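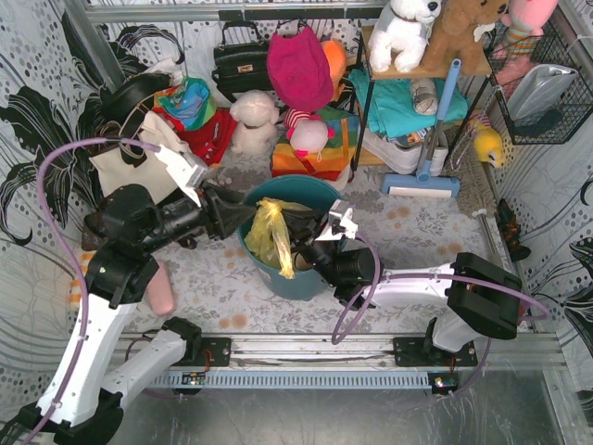
Lining and changing a small bucket bin

These notes cover round buckets used as bins in playrooms, closets and entryways, where toys and bags crowd the floor and a pedal bin takes up too much space. They assume a thin plastic liner with no drawstring.

**Liner size**

Measure around the rim with a tape. Lay the liner flat, measure across the mouth and multiply by 2. The result should be slightly larger than the rim measurement. A liner that is too narrow splits at the side seam when stretched over; one that is too wide slides in under load. For depth, allow the height of the bucket, half the width of the base, and a cuff of 2 inches.

**Fitting**

1. Wipe the bucket and let it dry. A damp wall holds the film and traps air under it.
2. Open the liner fully and push the base down with a closed fist.
3. Fold the cuff over the rim evenly. If the bucket has a bail handle, drop the handle first and fold the liner over the pivots.
4. Run a finger around the inside to let trapped air out.

If the cuff slips, a wide rubber band below the rim holds it. Junaid Jafri uses a strip cut from an old bicycle tube, which grips smooth plastic better than an office band.

**Removing**

Stop filling at two-thirds. Release the cuff all the way around, then take the bag at two opposite points of the mouth and raise both sides together. Pulling from one side only drags the film across the rim and tips the bucket.

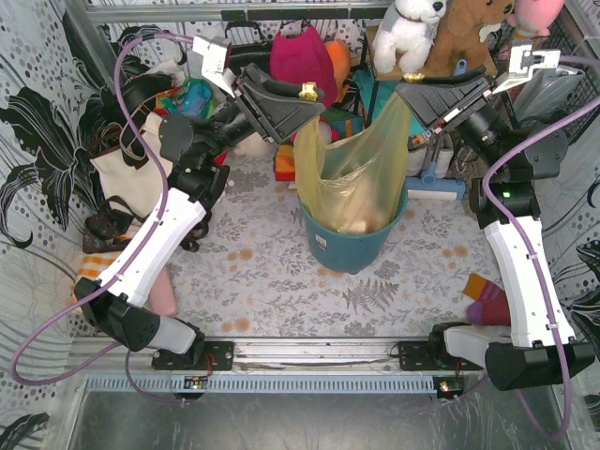 Teal bucket, yellow liner: both corners of the bag raised, opening slack between them.

With the corners up, pause for 30 seconds if the bag clings. Air works its way down between film and wall and the bag comes free - a hard tug at this stage usually tears the bottom seam. Cross the corners, tie once, press out the air, tie again.

**Floor and surroundings**

- Keep soft toys, hats and cloth bags off the floor next to the bin. Hang what has a loop or handle.
- Put a wipeable mat under the bucket. Patterned mats hide crumbs, so sweep by schedule - Poonam Bajpai does hers at each liner change.
- Store spare liners flat on a shelf. Liners kept loose under the one in use bunch up and take moisture from any leak.

Rinse the bucket when a liner has leaked, and dry it upside down before refitting.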